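How to Sort Small Parts and Toys With Trays

A drawer full of mixed blocks, game pieces and craft bits takes longer to sort than most people expect. The method below works for a playroom, a classroom shelf or a hobby bench. Set aside 30 minutes for each drawer and do one drawer at a time.

Start with a clear table. Spread a plain, light cloth over it so that small pieces show up and don't bounce onto the floor. Then get out your trays. Shallow ones with a raised rim are best, and plastic is easy to wash. 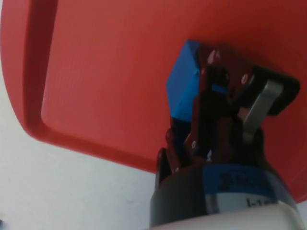
Blue cube and a red plastic tray.

1. Tip out only as much as you can spread in a single layer. Leave the rest in the drawer.

2. Pull out trash and broken pieces first. Anything cracked goes in the bin now.

3. Sort by kind before you sort by color. Cubes go with cubes, wheels with wheels. Color is tempting, but most people look for a piece by its shape.

4. Split by size if a group is still too big. Up to 2 sizes per tray is fine - more than that and it turns back into a mixed drawer.

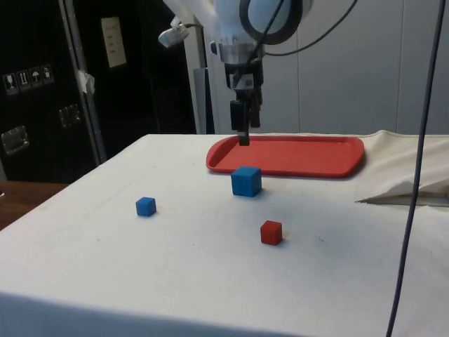 5. Move each finished group into its storage box and wipe the tray before the next round. I use the Skaltby boxes with flat lids, which stack well. The Celach ones are cheaper, but the lids pop off if you fill them to the top.

6. Label the short end of the box, where you'll see it on the shelf. Write the kind of piece first and the size second.

Put the boxes you use most at waist height. Heavy ones go on the bottom shelf. Do a quick check every August, before school starts, and pass on whatever has been outgrown.
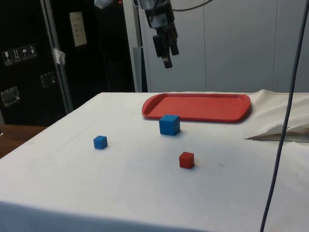

Do I need a separate tray for every color?

One tray per kind of piece is enough. Add color trays only if you have a very large set and often build in one color.

Written by Ionuț Ene

Related
How to Clean Plastic Storage Boxes
Shelf Heights for a Shared Playroom
Fukel Label Tape: Which Width to Buy
Storing Board Games With Missing Boxes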